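Week Three With the Govindasamy Two-Arm Kit

The kit came in eight boxes, and the eighth held nothing but cable ties. I took this as a forecast and I was right.

Some background for anyone who missed the October post. Govindasamy sells a two-arm tabletop setup on a subscription: two arms, two grippers, the software, and a support plan with a person on the other end of it. I teach an evening course at Pernirside and we have it on trial until the end of term, at which point I either sign for a year or put everything back in the boxes, including the cable ties.

Setup took Jayson Aquino and me most of an afternoon. The manual is good up to page 8, where it tells you to "confirm arm symmetry" and then moves on to the warranty. We called support and got Halima Dauda, who stayed on the line until both arms agreed on where the table was. If I were rating only Halima, the kit would get 100 out of 100 and I could stop typing.

The job I've been using to judge it is the pencil case. You teach the arms by demonstration, so you guide them through a task over and over until the software has enough to go on. The brochure demo has them folding a towel. My students own very few towels and a great many markers.

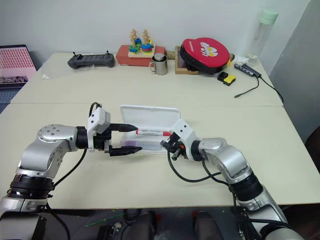
Marker duty. The case is open and both grippers are in position.

What I like: the grippers are gentle. I expected a drawer full of crushed markers by now and I have one, which was my fault. The left arm handles long thin things well, and the software lets you throw out a bad demonstration with one click, a button I have come to know intimately.

What I don't like: handing an object from one arm to the other. Each arm by itself is perfectly sensible. Put them together and they turn into two polite people at a doorway. Clementina Rebelo, who had the trial before us at Clellholm, told me to slow everything down by half and lower my hopes by the same amount. The first part helped.

The cables also want a mention. They hang off the arms in loops, and the official advice is to "allow sufficient slack," with no hint as to how much is sufficient. I have rerouted mine twice. I still have a whole bag of ties.

Then there's the price, which you can only get by asking for a quote, and the quote arrives as a spreadsheet with a hidden column. Oluwatosin Edet in our office found it. It was the training fee.

I haven't decided yet. Atavham has a rival kit with a cheaper plan and a longer wait, and I've asked them for a demo. In the meantime the arms are staying, and I'm off to buy more markers.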